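Stasta Wood Names

A small word list of timber names, trade terms and finishing words, with everyday British definitions

Version 7

What this is

Stasta is a plain text collection of the words people use when they talk about wood: the names of timbers, the parts of a board, the faults you find in it, and the oils, waxes and stains that get put on top. It began as a personal glossary kept beside a workbench, and it has grown into something that other people seem to find handy, so it lives in a proper folder now and has a README like a grown-up project.

There are 174 entries in all. Of those, 100 are timber names and the other 74 are split between faults, finishes and joinery terms. Every entry has a headword, a short definition, any other names it goes by, and a note on where the word tends to be heard. I have tried to write the definitions the way I would explain them to a friend across the table, so please forgive the odd ramble – some of these words have had a long life and it seemed a shame to squash them.

What is in the folder

woods.csv holds the timber names, one to a line.
terms.csv holds everything else.
sources.txt lists the old catalogues and price lists I worked from.
changes.txt is a log of what was altered and when, kept rather more faithfully since August than it was before.

Both tables use the same columns: headword, other_names, meaning, region, source and note. Commas inside a meaning are wrapped in double quotes. Empty cells are left empty, so you won't find dashes or "n/a" in them. The files are saved as UTF-8, and if your spreadsheet makes a mess of the accents it is worth telling it so when you open them.

Where the words came from

Most of the timber names come from the Janisik price lists, a lovely run of merchant's booklets which I was lent in a biscuit tin. Around 37 of the finishing terms were taken from the Ackroyd workshop notes, which are handwritten and not always easy to read, and the rest I gathered from conversation, labels and my own memory. Anything from memory is marked "own" in the source column, and you should trust it a little less than the others.

Colour words gave me the most trouble by a long way. One merchant's amber is another's honey, and "red-brown" seems to cover half the timber yard. In the end I kept whichever word the source used and added a plainer one in the note. The same goes for grain: "streaky", "lively" and "figured" all have entries of their own, though plenty of people swap them about quite happily.

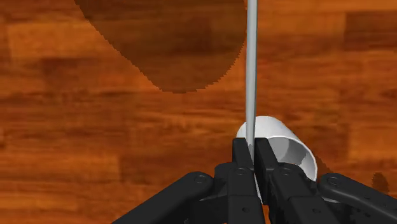

Using the list

You are welcome to copy it, print it, trim it down or build it into something larger. If you do pass it on, a line saying it came from Stasta would be very kind. The older Carell list, which some of you may still have, used different column names and spelt a good many timbers in its own way. The two can be joined on the headword, but do check the results by eye afterwards, as "deal" and "whitewood" in particular will cause you grief.

Things to watch for

Trade names are slippery. A timber sold under one name in a Yorkshire yard may be something else altogether on the south coast, and I have only recorded the uses I could find written down or had heard for myself. Please don't use the list to decide whether a wood is safe for food, for toys or for burning indoors. It was never meant for that, and none of the entries have been checked with it in mind.

Scots and Welsh words are thin on the ground, and I would dearly like more of them. Boatbuilding terms are missing entirely – they deserve a list of their own, and somebody who knows boats to write it.

Corrections

Corrections are always welcome, even tiny ones. Send the headword, what you think is wrong, and where you came across the better version. I go through them in batches, usually of an evening, and each one gets a line in changes.txt whether or not the entry ends up being altered.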